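发件列表：玩具与杂物交换组
主题：回复：灰色那一箱到底收不收小件
楼层：本主题第 4 封

各位好，

先贴图，再答前面那封信里的问题。 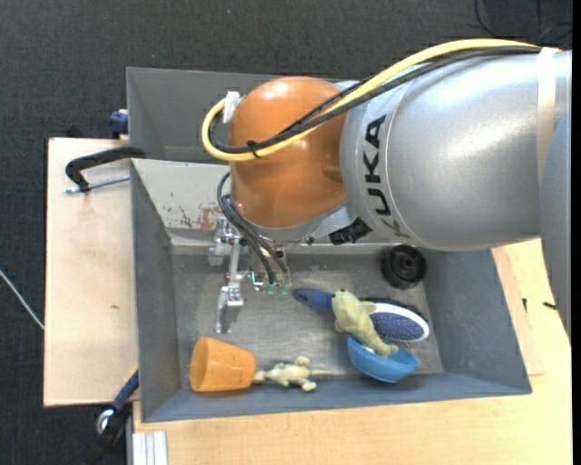

图：灰色箱，里面是一小批家用杂物和玩具。

前一封信我整段引在下面，方便没跟上的人看。

> 大家好，我有几件事没弄明白，写在一起问。
>
> 第一，上个月的通知里说“小件归灰箱，大件归架子”，可是小件的标准没有写。我家清出来的东西里有一个掉了漆的小铁盒、两把量勺、一个小孩洗澡时玩的塑料鸭子，还有一堆不知道从哪套玩具里散出来的零件。这些算小件吗？零件是单独放，还是要装袋？
>
> 第二，交换日那天我三点多到，灰箱里的东西已经翻得很乱，想找一个奶瓶刷，从底下翻到上面，翻出来的东西又压在别人刚放进去的东西上面。能不能不要用这么大的箱子？换成几个小盒子，按厨房、浴室、玩具分开，会不会好找一些？
>
> 第三，布的东西到底收不收？有人说收，有人说不收。我带去一个布娃娃，登记的时候没有问题，后来在门口又被人退给我了。
>
> 第四，登记表上“来源”这一栏是填从哪里买的，还是填哪一户？我两种写法都见过。
>
> 还有一个小建议：Gullard 的积木和 Sirko 的积木看着差不多，拼不到一起。能不能提醒大家捐的时候不要混着放？我拿回去一袋，孩子拼了一晚上，有一小半插不上。
>
> 谢谢。

下面按顺序回答。

一、什么算小件

规则原来写在群公告里，后来公告换过一次，这一条漏了，是我的疏忽。现在重新写一遍：长的那一边不超过 30 厘米，单手拿得起来，没有电线，就算小件，放灰箱。超过的放架子。带电线的不管多小都放架子最下面一层，要贴纸条写明能不能用。

来信里说的铁盒、量勺、塑料鸭子都是小件。铁盒掉漆没关系，生锈到会掉渣的就不要拿来了。量勺如果是一套，请用皮筋捆起来，散开以后很难再凑齐。上一次交换日结束后，我们收拾出五把单独的量勺，哪一把和哪一把是一套，对了很久也没对上。

零件要装袋。透明的袋子最好，外面写上是哪套玩具的，不知道就写“散件”。不要直接往箱子里倒。小零件会沉到箱底角落里，最后清箱子的时候要蹲下去一个一个捡。装袋以后，袋口请打结或者用夹子夹住，不要只折一下。

玻璃和陶瓷也按尺寸算，但是请放在箱子旁边的桌上，不放进箱子里。杯子、小碟子都是这样。

二、箱子要不要换

这件事以前讨论过，也试过。去年秋天有两次用的是小盒子，分成厨房、浴室、文具、玩具、其他五类。结果是“其他”那一盒每次都堆满，别的盒子半空。有些东西两个人会放进两个不同的盒子，比如漏斗，有人放厨房，有人放玩具（小孩玩沙子用）。找的人要翻好几个盒子，花的时间没有变少。

灰箱的好处是侧面带斜度，里面的东西容易看见，手伸进去也方便。底是金属的，用得久了，有不少磨花的痕迹，擦一擦就行，不影响用。所以我的意见是继续用灰箱，但是改一下放法：

1. 一次不要放太多。底面铺一层就停，后面的先放在周转筐里，等箱里的被拿走一些再补。
2. 每隔半小时由当天值班的人理一次，把压在下面的翻上来。
3. 找东西的人请把翻出来的东西往两边放，不要堆在中间。
4. 有明确想找的东西，先看门口的登记表，登记表上没有就不用翻了。

第一条最重要。来信里说的情况，主要就是那天放得太多。那天一共登记了 282 件，开门不到一小时就拿出来一大半，箱子里叠了好几层。这样翻起来肯定乱。以后周转筐放在桌子后面，由值班的人补，来捐的人登记完把东西交给值班的就可以，不用自己往箱子里放。

也有人在别的地方提过，厨房里直接碰食物的东西和玩具放在一个箱子里不太好。我同意这个说法。所以从下一次起，勺子、刷子、瓶盖这一类，请洗干净晾干以后用袋子装好再拿来。拿回家的人也请自己再洗一遍。奶瓶、奶嘴、牙胶不收，没有例外。奶瓶刷只收没拆封的。

三、布的东西

布娃娃、毛绒玩具不收。原因是没有地方洗，也没有办法判断有没有洗过。登记的时候没有问题、出门又被退回，是两个值班的人说法不一样，对不起，让你白拎了一趟。规则现在统一：整个是布的，或者里面有填充棉的，都不收；塑料玩具上带一小块布的，比如娃娃穿的衣服，可以收，布的部分要干净。

隔热手套、锅垫、抹布也算布的东西，同样不收。围裙没有用过的可以放架子。

如果家里有很多毛绒玩具想送掉，可以在列表里单独发一封信，标题写清楚，有人要就自己约时间拿，不经过交换日。

四、“来源”一栏

填哪一户就行，写门牌号，不写姓名。从哪里买的不用写。这一栏的用处只有一个：东西过了两次交换日还没有人要，我们要联系原来的人家，问是拿回去还是由我们处理。不写的默认由我们处理。

登记表的抬头会改成“哪一户拿来的”，免得再看错。已经印好的旧表还剩一些，用完为止，值班的人会在登记的时候口头说一声。

五、积木的事

这个提醒得很对。Gullard 和 Sirko 的积木颜色接近，大小也接近，凸点的间距不一样，硬插会把边撑裂。请大家捐之前自己先分一下。分的办法是各拿一块，叠在一起按一下，按得平的是同一家的，翘起来的就不是。分好以后各装一袋，袋子上写牌子。

分不清的，袋子上写“没分过”，拿的人自己有数。

另外，有几户捐过 Brostotia 的轨道小车，轨道和车经常不在同一袋里。请把轨道和车放在一起，少了几节也写上少了几节。上次有一袋轨道缺两个弯道，没有写，拿回去的人围不成圈，又送回来了。

六、其他几件顺便说的

电池。会响会亮的玩具请把电池取出来再拿来，电池不要放在箱子里，也不要放在袋子里。漏过液的电池仓请擦干净，擦不干净的就不要捐了。

刀和剪刀。儿童圆头剪刀可以放灰箱。尖头的剪刀、削皮刀、开罐器放架子，刃口用纸板包住再缠一圈胶带。

磁铁。冰箱贴可以，单独的小圆磁铁和磁力珠不收。

收纳盒。空盒子算不算小件，有人问过。算，但是请把盖子扣在盒子上，盖子和盒子分开放，基本就配不回去了。Grireck 那种叠在一起的小盒，请整叠拿来，不要拆开一个一个登记，一叠算一件。

标签。请不要用撕不掉的那种不干胶纸直接贴在东西上，用纸胶带，或者贴在袋子上。

七、下一次的安排

还是星期六，下午两点开门，五点关门。东西请在四点以前拿来，四点以后只拿不收，留出时间清箱子。清箱子的时候，剩下的东西分三堆：留到下一次的、要联系原主的、直接处理的。上一次关门以后理了很久，主要时间都花在散件上，所以再说一遍，零件装袋。

值班还缺 4 个人，前后两班各两个。前一班管登记和补箱，后一班管理箱子和收尾。愿意来的请直接回这封信，写明哪一班。做过登记的最好还排前一班，表怎么填比较熟。

需要自己带的：剪刀、纸胶带、记号笔。透明袋我这里有一卷，够用一次的。有多余皮筋的也请带一些来。

来信里说想找的奶瓶刷，我查了登记表，那天没有人拿来过，所以翻不到。谁家有没拆封的，可以直接在这里回一声。

以上如果有和旧公告不一样的地方，以这封信为准。旧公告我星期一撤下来，换成新的，内容就是上面这些，会写得短一点，打印一张贴在门口。有不同意见请在那之前提。

列表管理

--
退订请发空白邮件到列表地址，标题写“退订”。
回复时请删去不相关的引文。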